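Filed under: Kitchen > Cleaning > Benchtops

Every second tip for marble says vinegar. I don't buy it. Vinegar etches marble, and the dull patch stays.
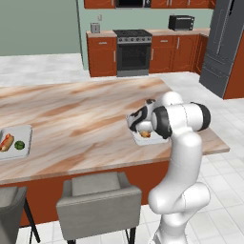 Same goes for the $42 sprays. I used one until June and couldn't pick it from warm water, a drop of dishwashing liquid and a soft cloth. Angharad Jenkins swears by hers, but she also buffs every night.

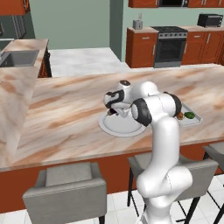 Does sealing stop stains?
It slows them down. Wipe up spilt oil or red wine quickly anyway.

Bicarb paste is the one old favourite I'll half defend, for oil marks only.
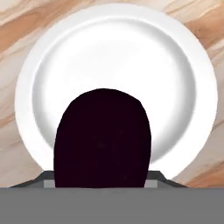
Leave it on overnight under cling wrap, then rinse. Don't scrub it in.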